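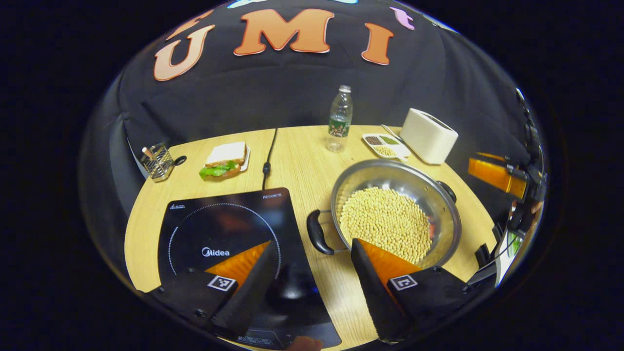 Food Chemistry for Cooks
Handout 2: Proteins and what makes them set

Welcome back! Last time we stuck to starch. Now we get to my favorite subject in the whole course, and I promise you'll never look at a boiled egg the same way.

A protein is a long chain of amino acids folded into a particular shape. Heat shakes that shape loose. The chains open up, bump into each other and join into a net that holds water. We call the first part denaturation and the second part coagulation. Please learn both words, they come up every week!

Egg white begins to thicken in the low 60s Celsius and is properly firm by 80. Go much hotter, or hold it there too long, and the net squeezes its own water out. (Weepy scrambled eggs! We've all made them.) 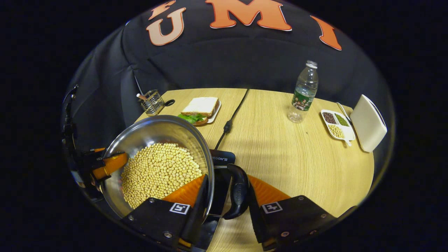 Plant proteins can do this too, with a little help. Soy milk doesn't set into a firm curd just from being boiled, so tofu makers add a coagulant, usually a calcium or magnesium salt. The charged minerals pull the proteins together and the curds appear in front of you. It's a wonderful thing to watch. Acid works as well and gives a softer, slightly tangy curd.

Try at home before the next class:
Warm 800 ml of whole milk until it steams, take it off the heat, and stir in lemon juice a spoonful at a time. Write down when you first see curds and what color the whey is. Strain through a clean cloth and taste it with a pinch of salt.

Reading: Bühler course notes, page 29, the part on casein. Skip the box on enzymes for now, we'll do rennet in May.

Related handouts
Starch, gels and lumpy gravy
Why bread goes stale
Foams: from meringue to milk froth

Get new handouts by email. Enter your address to join the Prelside course newsletter. Unsubscribe at any time.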